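Plonora in February, or How I Spent a Morning Looking at Bins

The Sokness building stands at the far end of an industrial park where the bus turns around and, if you are unlucky, leaves again before you have found the entrance. I had signed up for the open morning at Plonora, their returns and sorting hall, on the theory that anyone who orders as much as I do ought to see where the regrets go. My coffee from the station was finished by the second roundabout. There was more at reception, in cups the size of a thimble.

Wiebke Schwerdtfeger took our group round. She had a clipboard, a very good pair of boots and no patience for stragglers. Before anything else we were given yellow vests, all in one size, that size being Hauke Gerlach. On him it looked like clothing. The rest of us went through the morning dressed as tents.

The hall handles returned small goods for a chain of toy and household shops: bath toys, key rings, egg timers, the sort of thing that comes free with something else. They arrive in cartons, get tipped out, looked over, and sent off in one of three directions, the third being a skip. On a normal day, we were told, 2,000 pieces go through. After Christmas it is worse, and the staff were still speaking of January in lowered voices.

First stop was the bin store. I had not known a person could talk for twenty minutes about bins, and I had certainly not expected to be sorry when she stopped. Plonora owns 405 of them. They used to be a cheerful yellow, until somebody noticed that half the rubber ducks in the region were vanishing into the background and being sent out again as empties. Gray won. Gray shows up almost everything, Wiebke said, except gray things, and there is a separate shelf for those, and it is a sad shelf. I saw a gray elephant on it and we understood each other.

From there we shuffled along a painted line to the sorting stations, where we were allowed to stand and look for as long as we liked, within reason. A bin at this stage of its career is no beauty. The floor is scuffed and cloudy, the far wall has its faint scratches, and the whole thing has the dignity of an old bathtub. On the left side of the floor lay one small bright blue toy, long and rounded, with tiny pale bits sticking out at its sides and one end. Our group spent longer on it than some people spend on the Mona Lisa. Hauke held out for a fish. I said submarine, mainly to annoy him.

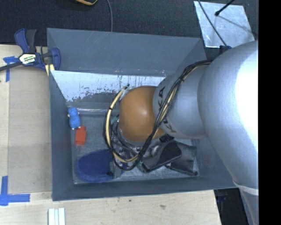

Kohei Honda thought we were both being silly and that the real question was why toys get sent back at all. His own children, he said, had never returned anything in their lives, they simply put it down the toilet. Wiebke wrote something on her clipboard. She then told us that the most common reason given on the slips is "wrong color," followed by "child has grown," which suggests either very slow post or very fast children.

The packing side was less restful. Tape guns, a radio losing an argument with the tape guns, and a wall of flat cartons in sizes with names like Buschmann 60, which I took for a motorway exit. We were each invited to fold one. I produced something with five sides. Faustine Huet folded hers in one movement and was asked, only half in jest, if she was free in March.

Lunch was soup, and came with a roll that could have gone through the third direction without much discussion. There was also a small shop by the door selling the survivors at a euro apiece. I bought an egg timer shaped like a hen. It runs for four minutes whatever you ask of it.

If you want to go, they do these mornings again in the fall. Get the bus to Mutwood and stay on until the driver looks at you. Wear flat shoes, eat beforehand, and be early for the vests.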